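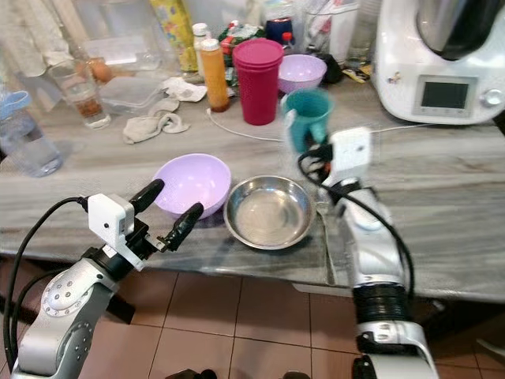

**카르우아마카 비문**(Carhuamaca 碑文)은 고대 도시 쿨텔(Cultel)과 산악 부족 연맹 우바(Wuva) 사이에 맺어진 강화 조약을 새긴 석회암 비문이다. 카르우아마카 고개 남쪽 사면의 신전 터에서 출토되었으며, 현재 남아 있는 본문은 39행이다. 기원전 327년의 포위전과 그 뒤의 협상 과정을 전하는 유일한 동시대 자료로 꼽힌다.

## 배경

쿨텔은 해안 평야와 내륙 고원을 잇는 길목에 세워진 성곽 도시였다. 소금과 양모의 거래가 이 도시를 거쳐 이루어졌고, 성문에서 거두는 통행세가 재정의 대부분을 차지하였다. 우바는 고원 지대에 흩어져 살던 목축 부족들의 연맹으로, 겨울마다 가축을 평야로 내려보내야 했기 때문에 통행세 문제를 두고 쿨텔과 자주 충돌하였다.

비문 서두에 따르면 분쟁의 직접적인 원인은 쿨텔 시의회가 가축 한 무리마다 부과하던 세금을 머릿수 기준으로 바꾼 데 있었다. 우바 측은 세 차례 사절을 보내 종전의 방식으로 되돌릴 것을 요구하였으나 받아들여지지 않았다. 세 번째 사절단은 성문 밖에서 돌려보내졌으며, 비문은 이 일을 "맹세를 깨뜨린 행위"로 적고 있다.

## 포위전

우바 연맹은 초여름에 병력을 모아 쿨텔의 북문과 서문을 봉쇄하였다. 비문에는 공격 측 병력이 창병 1000명으로 기록되어 있다. 기병의 수는 해당 부분이 깨져 나가 알 수 없다. 성안의 병력에 대해서는 언급이 없다.

포위는 50일 동안 이어졌다. 우바군은 공성 장비를 갖추지 못하여 성벽을 직접 공격하는 대신 수로를 막는 데 힘을 쏟았다. 쿨텔은 동맹 도시 트루르크네스(Trurkness)에 구원을 요청하였고, 트루르크네스는 군대를 파견하였으나 강을 건너지 않고 동쪽 기슭에 진을 쳤다. 이 군대가 전투에 참여하지 않은 까닭은 분명하지 않다. 강물이 불어 건널 수 없었다는 견해와, 트루르크네스가 처음부터 중재자의 지위를 노렸다는 견해가 맞서 있다.

## 조약의 내용

강화 조약은 트루르크네스의 중재로 카르우아마카 고개의 신전에서 체결되었다. 읽을 수 있는 주요 조항은 다음과 같다.

- 가축에 대한 통행세는 무리 단위로 부과한다.
- 우바는 막은 수로를 다음 파종기 전까지 복구한다.
- 양측은 포로를 몸값 없이 돌려보낸다.
- 분쟁이 다시 일어나면 트루르크네스의 재판관이 판결한다.

인질 교환에 관한 조항도 있었던 것으로 보이나, 31행 이후의 마모가 심하여 인질의 수와 신분은 판독되지 않는다. 마지막 네 행은 조약을 어긴 쪽에 대한 저주문이다.

## 비문의 상태와 언어

비문은 두 조각으로 나뉘어 발견되었다. 윗조각은 신전 계단의 디딤돌로 재사용되어 있었고, 아랫조각은 제단 뒤편의 흙더미에서 나왔다. 글자는 왼쪽에서 오른쪽으로 쓰였으며 단어 사이에 점 두 개를 찍어 구분하였다. 같은 내용을 우바의 언어로 적은 짝 비문이 있었다는 구절이 본문에 나오지만 실물은 확인되지 않았다.

## 평가와 논쟁

초기 연구자들은 이 조약을 쿨텔의 패배로 보았다. 세금 문제에서 우바의 요구가 그대로 관철되었기 때문이다. 이후에는 쿨텔이 성문과 시장의 관할권을 유지한 점을 들어 양측의 타협으로 해석하는 경향이 우세해졌다. 최대의 수혜자를 재판권을 얻은 트루르크네스로 보는 연구도 있다.

연대에 대해서도 이견이 있다. 기원전 327년설은 비문에 나오는 쿨텔 집정관의 이름을 후대의 관직 목록과 대조한 결과이다. 그러나 목록에 같은 이름이 두 번 나오므로 한 세대 늦추어 보아야 한다는 반론이 제기되어 왔다.

## 같이 보기

- 쿨텔의 관직 목록
- 우바 연맹
- 트루르크네스의 중재 재판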